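Notes for keeping a two-arm bench cell in good order. They were written for the cell in the workshop at Prasville, which has two white arms with jointed hands and a gray table, but most of it applies to any small setup that picks parts out of a tray and puts them somewhere else.

## Clean the table first

Wipe the table before you touch anything else. Use a damp cloth with a drop of dish soap, then a dry one. Don't use furniture polish or anything with wax in it. A slick table lets small parts slide when a fingertip lands next to them.

Dust gets into the inside corners of trays. Turn the tray over, tap it, and go along the walls with an old paintbrush.

## Wipe the fingers, not only the palms

The fingertips do the work and they pick up grease from the parts. Power the arms down and wipe each finger from the knuckle out. Rubbing alcohol on a rag is fine for the tips. Keep it off the white shells, where it leaves a dull patch.

Bend each finger by hand if your model allows it with the power off. It should move smoothly and feel the same all the way. A gritty spot usually means a crumb of plastic in the joint, and a puff from a rubber bulb blower gets it out. Canned air is too strong and pushes the crumb in deeper.

## Check the covers

The oval panels on the arms work loose with vibration. Press each one with your thumb. If it clicks, it was loose. On the Banholm arms the screws under the panel want a small hex key and very little force — finger tight plus a quarter turn. Put a spot of paint across the screw head and the shell, and next time you can tell at a glance if it has moved.

## Put the containers back where they belong

Most bad drops come from a bowl or tray that was moved during cleaning. Mark the corners with thin tape, or keep a paper template the size of the table and lay it down when you set up.

Our order is tray on the left, bowl near the middle, board to the right. Leave clear table between the bowl and each hand. We use a gap of 6 inches from the tray to the bowl, and it is enough for the left hand to turn without brushing the rim.

Lay the layout out on the computer before you move real containers. We do ours in the Otura simulator, and a change takes a few minutes to try. Use plain, strong colors for each container and a different one for the part, so you can follow the part from across the room.

The left hand holds the red piece between thumb and curled fingers, with the bowl to its right. The right hand stays open by the board, well apart from the other one.

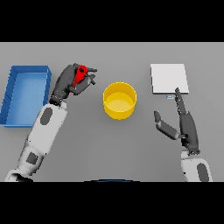
## Run it slowly after any change

Set the speed to 40 percent and run the job 3 times with your hand near the stop button. Watch the wrists more than the fingers. If a wrist hesitates at the same point each time, the container is a little off its mark.

Listen as well. A steady hum is normal. A tick once per turn is a cable tie rubbing, and you can trim it flush with side cutters.

## Grease and cables

Grease the base joints every 14 weeks, or sooner if the room is dusty. Use the grease named in the arm's manual and wipe off what squeezes out. The Kanagaratnam grease gun with the short nozzle fits under the table edge without taking anything apart.

Look over the cables at the same time. Replace any that has gone stiff or shiny at the bend. Write the month on a bit of tape and stick it on the new one, near the plug.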